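Kitchen and Workshop Tips: Sharing a Prep Bench With an Arm and a Carrier

Posted Wed 6 May

We put the first arm on the prep bench at Gutgate last August, and the tracked carrier came a few weeks later. The kitchen feeds the workshop next door and does the packed lunches for Stuna as well, so most of us work on both sides of the wall. These are the habits we have settled into. Most of them would suit any small kitchen or workshop that is about to get the same sort of kit.

Before the shift

Wipe the bench down and dry it before anything is switched on. Water on a dark top is hard to see, and rubber tracks pick it up and spread it. Two cloths, one damp and one dry, hung on the same hook every night.

Check the clamp at the base of the arm by hand. Push the lever, don't just look at it. Ours works a little looser over a week of lifting and we tighten it every Monday whether it seems to need it or not.

Keep the cables in one loop on the side where people don't stand. If you have to reach over a cable to get to the sink, it is on the wrong side.

Setting out

Put pans down with the handle towards the person. The arm comes at the pan from the other side and doesn't care about the handle, but you will, the first time you turn round with a tray and catch your sleeve on it.

Leave a hand's width between the pan and whatever is waiting to go in it. When things are packed up against the rim the gripper knocks the pan before it closes on anything. Long vegetables are best laid with a bit of space between them. If you are teaching a new job, start with toy ones. They don't bruise, and you can drop them all morning and still have something to cook at noon.

Turn polished pans so the ceiling light isn't straight above them. The glare inside bothers people as much as it bothers the camera software. 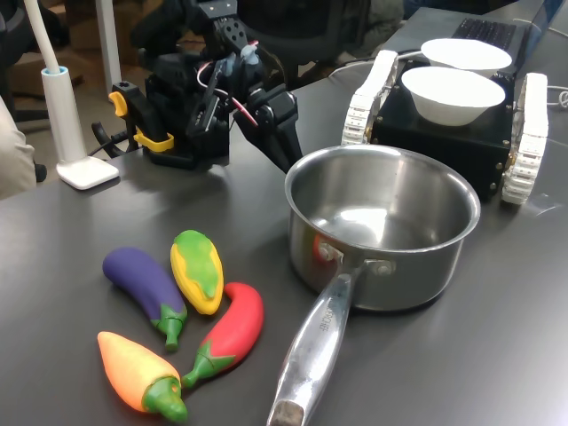
Bowls ride better on the carrier when they are light and all of one kind. Mixed bowls slide about. We bought a set of plain ones from Tremo and put the old odd ones in the staff room. Don't fill them more than halfway if the carrier has to turn a corner.

Never park the carrier where you would normally put down a hot pan. Everyone has a spot they reach for without looking, so find out where it is before you decide where the machine stops. Ours was the right-hand corner, and it took a scorched tea towel to learn that.

Who does what

The first month was awkward. People stood back and watched the arm, and the onions didn't get done. What helped was writing the jobs on a card and taping it to the wall. The arm moves dry things from bench to pan. The carrier takes bowls along the bench. People do all the knife work, all the tasting and anything on the heat.

Hours stayed the same, but the shape of the shift changed. There is less lifting and less walking up and down with bowls, and sore wrists come up less often at the end of the week. On the other hand there is more waiting. The arm is slower than a person at nearly everything, and if you stand and wait for it you get bored and cross. Give it the job first, then go and do something that takes longer.

It is also quieter than it used to be. Two people passing bowls would talk, and one person with a carrier mostly doesn't. We moved the tea break so that the kitchen and the workshop take it together, at the big table, with the machines off. If you only copy one thing from this page, I would make it that.

Anyone can stop the arm, including the newest starter on their first day. Show them where the switch is before you show them where the aprons are. Don't ask afterwards why they pressed it, or they will think twice next time.

Cleaning and odd jobs

Gripper fingers get greasy even on dry work. Wash them with warm water and a drop of washing-up liquid on a soft brush, and let them air dry. No bleach on the rubber.

For the tracks, an old nail brush gets flour out of the ridges. Do it over newspaper.

Bolts on the carrier want checking every 4 weeks. Use the hex key that came with it and keep it in the cutlery drawer, in its own slot, or it will go home in somebody's pocket.

We get spares from Gkikas and order fingers in twos. A pair wears unevenly, so change both at once.

Switch off at the wall when you leave. Lamp last, so you can see the floor on the way out.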